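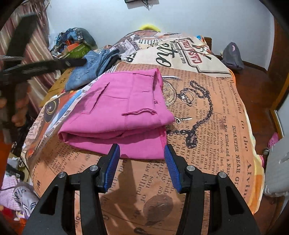 What's the best way to fold trousers so they don't take over the whole drawer? Fold them leg to leg, bring them up from the hem in thirds, and press each fold flat with your hand before you make the next one.

How I fold trousers and shorts (and everything else with pockets)

Laundry, Bedrooms
6 comments

I came to folding late in life. For years I had a chair. You probably know the sort of chair I mean, with one pair of jeans over the back on Monday and the full contents of the wardrobe on it by Friday. Then we moved into the flat on Magagula Road, where the bedroom has room for a bed, a narrow chest of drawers and me, provided I breathe in, and the chair had to go. So I learned to fold, mostly from my neighbour Amancay Godoy, who worked in a clothes shop for years and can do a jumper in the time it takes me to find the sleeves.

I've been asked for the trouser method a few times since I put up the post about T-shirts, so I've written it out properly. It does trousers, cropped trousers, shorts, and (with a bit of fiddling) those linen things with the enormous legs.

What you need

A flat surface and your hands. I use the bed, because it's the biggest flat thing I own. A table is better for your back and a clean carpet will do at a pinch. If you use the bed, make it first! I mean really pull the cover tight, because any lumps in the duvet will turn up as lumps in your folding. I like a patterned bedspread for this, funnily enough. I fold on a newspaper-print one, all big black lettering and old-fashioned illustrations on orange and beige, and plain clothes stand out beautifully against it. You can see straight away when a hem has gone skew.

You don't need a folding board. I bought one, a Clemano, and it was lovely for shirts and hopeless for anything with a waistband. It lives under the bed now.

Before you start

Empty the pockets. Then put your hand inside each one and push the lining down flat, because a scrunched-up pocket lining makes a hard little lump right in the middle of the bundle and you'll never get it to lie down afterwards. If there's a flap or a patch pocket, smooth it with your thumb. Do up the zip and the top button.

Give the trousers a good shake from the waistband, too. Just one proper snap, like you're shaking sand out of a towel. It does half the ironing.

And check they're dry at the seams. The legs always dry first and the waistband and pocket corners are hours behind. I've put away jeans that felt fine and taken them out a week later smelling like a pond.

The fold

1. Lay the trousers face up with the waistband furthest away from you and smooth both legs down.

2. Bring one leg over onto the other so the outside seams sit on top of each other. The back pockets should be on the outside. Line up the hems first and the waistband second. Everybody does it the other way round and ends up chasing the hem.

3. You'll have a pointy bit sticking out at the side where the crotch seam is. Tuck it in so the long edge is straight. It's a tiny step and it makes more difference than all the others – I skipped it for months and couldn't work out why my piles leaned.

4. Run your palm from the waistband down to the hem, pushing the air out.

5. Take the hem and bring it up towards the waistband, stopping a couple of fingers short. Don't go all the way to the edge. The waistband is the thickest part, and if you stack the hem on top of it you get a wedge.

6. Now fold the whole lot in thirds, starting from the folded end, and press down between each one. You should finish with a chunky rectangle that's got a rounded, layered edge at one end. That edge is the bit you want showing in the drawer.

If it's a good one it will stand up by itself. If it flops over, undo the last fold and do it a bit tighter. Really floppy fabrics won't ever stand and you can stop trying, just lay them flat at the side.

Shorts

Same as above but you leave out step 5, as there isn't enough leg to bother with. Fold in half sideways, tuck in the point, then thirds. Very short shorts only want folding in half again. Pockets are more of a nuisance on shorts because they're often nearly as long as the leg, so do spend a moment on the linings.

Frayed hems need a gentle hand. Tuck the raw edge inside if you can, so it isn't catching on its neighbours each time you pull something out. I have lost a fair few threads that way, and once a whole side of fringe, which I then had to match on the other leg with nail scissors.

Wide legs and linen

Lay them out leg on leg as before, then fold the outer part of the legs in lengthways so the strip is the same width as the hips or a touch narrower. After that carry on from step 5. Linen will crease no matter what you do to it. I roll mine loosely for the last turn instead of pressing, and the creases come out softer.

Getting them into the drawer

Stand them up in a row, rounded edge upwards, like files. I sort by thickness, so jeans at the back, then cotton trousers, then shorts at the front in summer (in February the shorts go in a box on top of the wardrobe and I try not to look at them). Tshepo Hendricks, who shares the flat and most of the drawers, sorts his by colour and gets very smug about it. It does look nicer. I can't find anything in it.

Leave a bit of room. A row that's packed in solid drags everything up with it when you pull one pair out, and then you're back to refolding. If the row is too loose and keeps sliding over, wedge a shoebox lid at the end. I had some Prastel drawer dividers for a while and they were fine, but a shoebox lid is free.

Things that go wrong

The bundle is fatter at one end. That's nearly always the hem sitting on the waistband. Go back to step 5 and stop sooner.

There's a crease straight across the knee. You can't get rid of it altogether, but folding in thirds moves it off the knee on most pairs. If you're tall, try quarters and see which you prefer.

The rectangle has gone into a sort of diamond. One leg has slipped. Open it out right back to the beginning, it's quicker than tugging at it.

It unrolls as soon as you let go. Stretchy leggings and gym things do this. Fold them in thirds and then tuck the loose end into the waistband, which makes a little pocket and holds the lot together. Good for suitcases as well.

The seams won't match however you lay them. Cheap trousers are sometimes cut a bit twisted. Go by the hems and let the seams do what they like.

How long does it take?

The first few pairs will feel ridiculous. You'll be stood over the bed muttering and the pile won't seem to get smaller. By the end of the second wash I'd stopped thinking about the steps, and now I do it with the radio on while the kettle boils. I fold trousers first, while I've still got patience, then tops, and socks last in front of the telly.

One more thing about the bed. If you fold on it, put the things away before you go for your tea! I've had too many evenings of coming in at eleven at night, finding the whole lot sitting there, and moving it onto the floor in a heap so I could get in. All that pressing and tucking for nothing, and you have to start again in the morning with a worse temper.

Next up I'm going to have a go at fitted sheets. Amancay has promised to show me on a Honano king size with very deep corners, and I've already told her I don't believe it can be done. If you've got a method that works, leave it in the comments, particularly if you manage it on your own without using your chin.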